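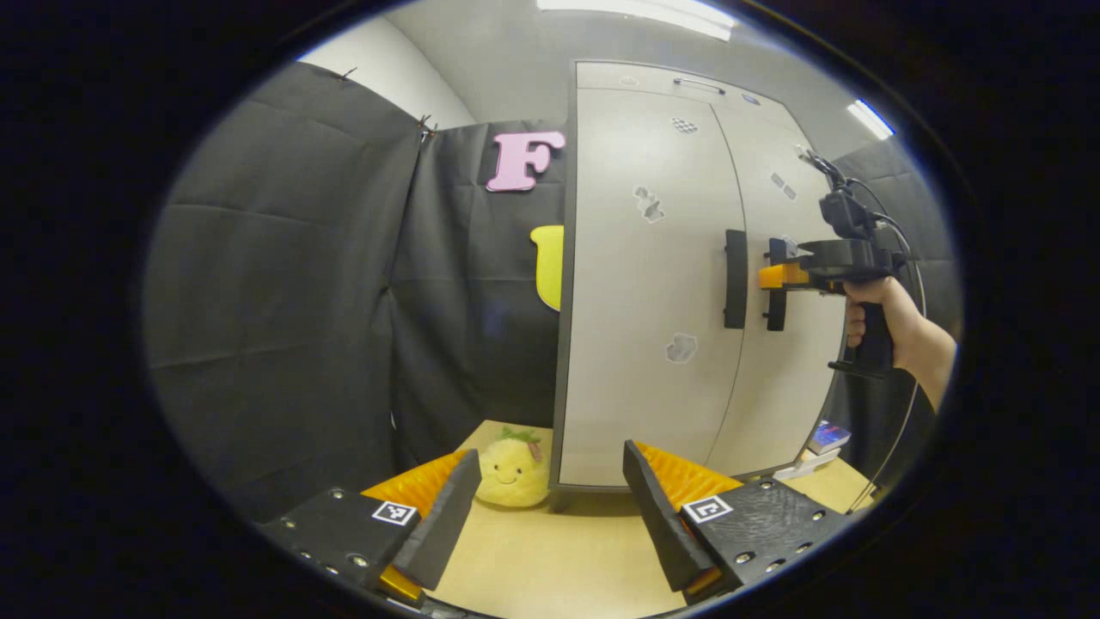
Progress report, Grarkia Savers Project - to the Dernia Fund
2019-03-31

Print | E-mail
14 shares | 2 comments

Quick one this time, the full accounts follow separately.

Where we are. The beginner investing course is running in both towns, Kneath and Grarkia. 176 people signed up, which is more than the grant asked for. Not all of them stayed. Drop-off was worst after the session on fees, same as last year, and we still think that session is too long. Splitting it in two from June.

Money first, as you asked. Spending is under budget on printing and over on room hire. Kneath put its evening rate up in the middle of the term and we had no choice but to pay it. Would like to move the printing surplus across to cover it. Need a yes or no from you on that before the next claim goes in.

The practice accounts. Each person gets a pretend 100 dollars a week to put into funds on the Zultomard site and we look at the results together. Works well. People argue, in a good way. Main trouble is that pretend money makes folks brave - one group put the lot into a single mining stock and cheered when it went up. We used it for a talk on spreading risk, then it fell the week after, so the talk got a second half.

Zultomard was down twice on class nights. We have asked them for a fix and got a ticket number. If it happens again we go back to paper sheets, which the older members like better anyway.

Church and faith groups. You wanted to know how this part was going. Slower then planned. Seven groups said yes, mostly through their own newsletters. They want more on debt and giving and less on stocks, and several asked if we were selling anything. We are not, and it now says so at the top of the flyer. One group asked for a session on retirement plans at work, matching, when you can take money out, that sort of thing. Wrote it in a hurry, went over fine, needs a proper edit before it goes out to the others.

Follow-up calls. Done for around 60 of the people who finished. Most had opened a savings or retirement account or moved an old one. A few had done nothing and were pretty frank about it. Rest of the calls are still to do, behind on this. Short of evening staff.

Problems
- Spanish handouts late. Translator has the first half only.
- Sign-in sheets from Kneath missing for two sessions, so attendance there is a bit low in teh table.
- Insurance renewal came in higher. Getting a second quote.

Next
- Shorter fees session, tested in Grarkia first
- Finish the calls
- Retirement plan session cleaned up and sent to all groups
- Decide on Zultomard or paper - would rather keep the site if it stays up

The one thing we need from you is the answer on room hire. Attendance table and receipts are in the shared folder, receipts for the last two weeks still to be scanned.

Print | E-mail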